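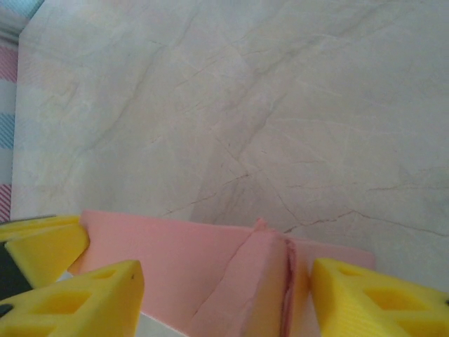 Folding season is back

Every May I tell myself I'll buy the favor boxes already put together, and every May I look at the price and order the flat ones again. So it's pink boxes on the marble-look tabletop for me, and a podcast going, and tea I keep forgetting to drink!

These are for my niece's shower in Painemal. She picked the color (a salmony pink, very much her) and I got to pick the candy, so I think I came out ahead. I ordered from a little paper shop called Indard, and they come as one flat piece with panels and tabs going every which way. The first time I opened a pack I thought they'd sent me the wrong thing.
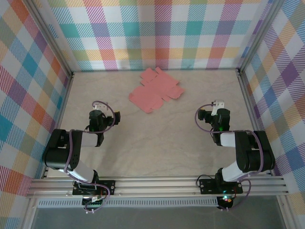
My way of doing it is slow but I like it. I crease every line first, even the tiny tabs, and only then start folding anything up. Last year I skipped the creasing on a whole batch and ended up with boxes that leaned like old fence posts – my friend Damián Herrera still has one on his desk and won't let me throw it out.

The side walls come up next, then the tabs tuck in behind them. If a tab fights me I leave it and do the opposite side, and usually it gives in. I do keep a glue stick close by for the two corners that like to pop open, though a bit of tape on the inside works fine too.

The pastel plaid is staying up for the party, by the way. I went back and forth on it for ages and now I want it in my hallway.

Ribbon is next, and I still can't decide between white and a pale blue. Tell me which one you'd go for, I'm buying it tomorrow morning!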